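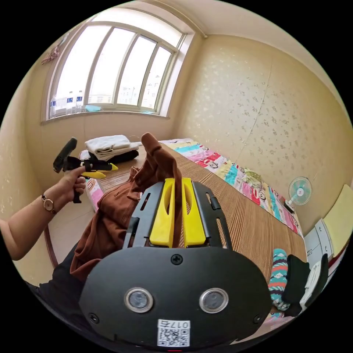

So can a robot fold your laundry yet? Sort of, slowly, if it's a shirt and somebody laid it out first. A whole basket, straight from the dryer, while you're at work — not this year.

I've been asking that question since July and getting the same shrug in different accents. Everyone in the business has a laundry story. Most of them end with a sleeve.

Tamara Nechyporuk has more than most. She spent two years at Heinonen, trying to get an arm to pick up T-shirts in a warehouse. Boxes were easy. Bottles, fine. Then the shirts came.

"A box is where you left it," she says. "You touch a shirt and it's a different shirt."

That's the whole problem, more or less. Cloth has no fixed shape. A mug is a mug from any side, handle in or handle out. A jacket dropped on a bed has more shapes than anyone would care to write down, and the machine has to find a collar in there somewhere. Then a shoulder. Then the other shoulder, usually underneath.

Heinonen's best run that summer: one shirt in 485 seconds. I timed myself in my kitchen. 13. Not a good fold, my mother would redo it, but a fold.

And that was a plain table, good light, one color of shirt. Bedrooms are worse. Patterned quilts. Woven mats with stripes running the wrong way. Sun coming in the window at four in the afternoon and wiping out half of what the camera sees.

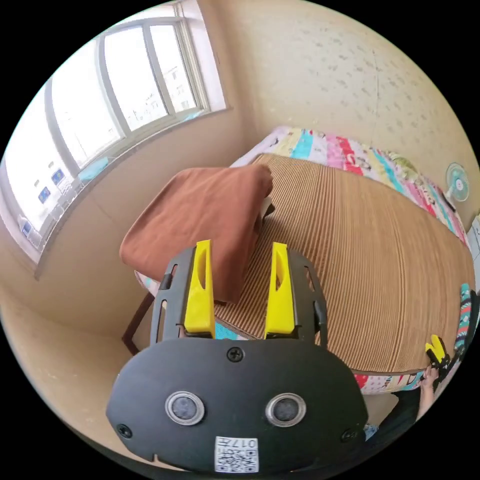 Nechyporuk's old boss wanted to fix it with better cameras. She wanted better fingers. They argued, she left, and now she's at Billideck, where the argument is still going on with different people.

Fingers matter more than I expected. Two stiff ones can pinch a fold and lift it. Fine. But smoothing, the thing you do with the flat of your hand without thinking, two fingers are bad at that. So is tucking. So is feeling that you've picked up two layers when you only wanted one, wich is how you end up folding the shirt to the bedsheet.

The other camp says forget fingers, get more practice. Show the machine a person doing the chore, over and over, and let it work out the rest. Quang Mạch is in that camp. He runs a small group at Boklow and puts his number at 3,000 folds before the thing gets decent at a single kind of garment. Then you hand it a hoodie.

"Hoodies are their own subject," he says. He isn't joking, he has a separate budget line for them.

Does it carry over? From shirts to pants, from one bedroom to the next? Mạch says a little. Nechyporuk says she'll beleive it when she sees it in a house with kids.
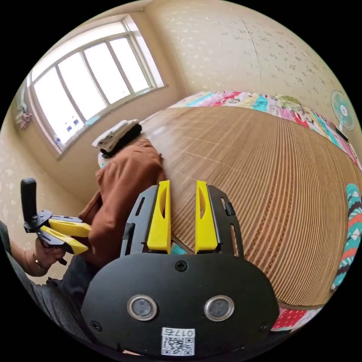 Shop floors are further along, though not by as much as the brochures say. Maricica Nistor manages the line at Daken, a linen service that does hotels. Her flatwork goes through a folding machine the size of a bus. Sheets in, sheets out, all day. But a person still feeds the corners in, and a person still does the robes. The robes have belts.

She had a robot on trial for the feeding job this spring. It did okay in the mornings. After lunch the linen comes in tangled, and it would grab a corner, lose it, grab a wrinkle, stop. Blinking light. Her staff got quick at the reset button.

Would she buy one? "Ask me when it does fitted sheets." Pause. "I can't do fitted sheets."

Price is the other thing, nobody would give me one on the record. Mạch only said a home version would have to cost less than a washer and do more than shirts, and right now it does neither. Socks he won't discuss. Matching them is easy, he says, finding the second one is a seperate project.

I asked Nechyporuk who does the folding at her place. She does, Sunday nights, TV on. Her husband does the towels.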